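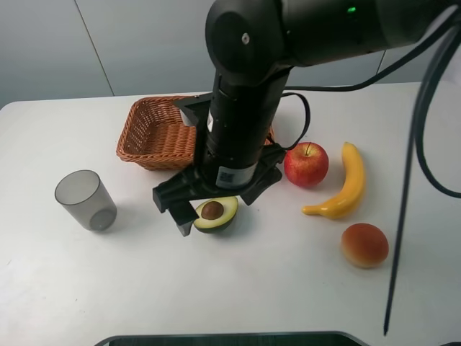 Rurkurora project: progress report to Gerlach for the period to the end of February

Work in this period was on infill drilling at the Zasley zone, core logging and the first batch of metallurgical samples. Drilling is behind plan. Logging is on plan and spending is under budget.

Drilling

We planned 60 holes for the season and have completed 48. The shortfall comes mainly from the south end of Zasley, where the access track washed out twice and the second rig stood idle until the culvert was replaced. Both rigs are now back on single shifts. Hauke Harms has moved the remaining southern holes to the end of the schedule and brought the northern step-outs forward.

Core recovery was good in fresh rock and poor in the top part of the oxide. We switched to shorter runs in the oxide and recovery improved. Three of the early holes may need to be redrilled. Knut Baumgart will decide after the density results are in.

Geology

The main vein continues north of the old trench and keeps about the same dip. It is thinner there than the block model predicted. Nidia Villca has relogged the older core from that end so that the same codes are used throughout, and the geological model will be rebuilt from the relogged data before any new estimate is made. We are not reporting grades until the check assays come back.

Metallurgy

Hiếu Doãn selected 19 composite samples covering oxide, transition and fresh material. All have gone to the lab. Bottle roll tests are under way on the oxide. Flotation tests on the fresh material have not started, and the lab is waiting for our instructions on grind size. These will go out on Thursday.
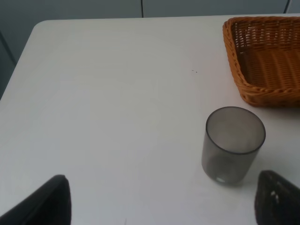

Will the late holes delay the resource update?

The update is still planned for the end of next quarter. The southern holes affect only the inferred blocks at that end, and the rest of the model can be finished without them. If they are not drilled in time, that area will be left out and added in the next revision.

Permits and community

The water permit for the Lolisex camp was renewed with one new condition, a monthly reading at the lower creek. Fiorella Cattaneo has set up the sampling point. There were two meetings with landowners over dust on the haul track. A water truck now runs morning and afternoon.

Safety

No lost-time injuries. One driller's helper was treated on site for a cut hand.

Next period

Finish the northern step-outs, then move both rigs south. Send grind size instructions to the lab. Complete the check assays and rebuild the model. We also ask Gerlach to confirm whether the unspent track maintenance money can be carried over.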